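Small Group Leader Guides: What Is Changing for the New Term

Last updated: December, 4:15 p.m.

The revised leader guide for our home Bible study groups is finished and ready to hand out. It replaces the one we have used since the Barta Street group first started meeting, which many of you have been photocopying from a copy of a copy. Please recycle the old one when you pick up the new one, so that we don't end up with two sets of page numbers in the same room.

The new guide runs 54 pages. It covers the Gospel of Mark from beginning to end, with one session for each week of the term and a short section at the back on leading prayer in a group where people don't know each other well. Aranka Fekete wrote most of the study questions, and Urs Lehner went through the whole thing for length. Leaders told us last year that the sessions ran over almost every time. The new ones are planned for 60 minutes, including the opening reading and closing prayer. Refreshments are up to you.

Each session follows the same order. Someone reads the passage aloud, the group sits quietly with it for a minute or two, and then the leader works through the questions. You don't have to use them all. If a group gets hold of one question and stays there, let them stay -- the rest can be taken home.

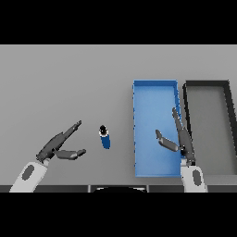 A robot arm over a light gray tabletop, computer rendering.

We have also changed how new members are brought in. Up to now a visitor who asked about joining a group was given a list of phone numbers and left to call around. Starting next term, Piroska Tóth will be the first contact for anyone who wants to join. She will ask which part of town they live in, whether evenings or mornings suit them, and whether they need a group that welcomes children. She will then pass their name to one leader, and that leader should call within a few days. If your group is full, tell Piroska before the term starts.

There will be a training session for leaders in the Nekitz Room at 7 p.m. on the evening before groups begin. Bring the guide and something to write with. Gizella Kiss will lead the first half, on how to ask a follow-up question without turning it into a sermon. The second half is for talking through harder situations, such as a member who shares something painful in front of everyone, or a disagreement over doctrine that starts to take over the evening. Leaders who have been doing this for years are asked to come too.

On the cost of printing: the whole run came to $1,207, paid from the adult education fund. Groups are not being charged. If individual members want their own copy of the guide, the suggested gift is 3 dollars, and there is a box for it on the shelf by the office door. Please don't turn anyone away who can't give.

A large-print version is being prepared and should be ready before the second session. Ashton Tuhiwai has the sign-up sheet for it. The questions are the same, but the page numbers will be different, so leaders with a mixed group should call out the session title and verse.

Several people have asked whether the evening group at Wavholm will continue. It will. They have moved their start time to 6:30 p.m. and are meeting in the downstairs lounge, with the side entrance open from 6:15. The group has room for new members, and people who don't live in the building are welcome. Parking is on the street.

Corrections to the guide can be left at the office in writing. We already know that the reading for session four is missing its last two verses -- it should go through Mark 4:41. Please pencil that in before you lead it.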